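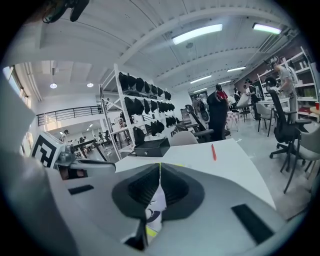

## Videtti recorder, second firmware

The Videtti is a two-tuner box from Vondarley that records over-the-air TV to an internal drive. I bought it to keep up with *Womumberg*, the island survival series, which my local station likes to move around the schedule.

Capacity is rated at 200 hours in standard quality. Series recording follows the title and not the time slot, so all 17 episodes of the last season were captured, including the reunion special — listed under a slightly different name. 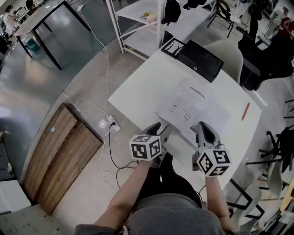 Padding is the weak point. The default is 2 minutes after the listed end, and live finales overrun by more than that. Set it to 20 and leave it. The setting is per series and resets if you delete the series entry.

Skip works in fixed steps only. My old Zamudio let you change the step length; this one doesn't. Menus are slow after a cold start but fine once the guide has loaded. The fan is audible in a quiet room.

Picture quality matches the broadcast. Recommended for series viewers, less so for live sports.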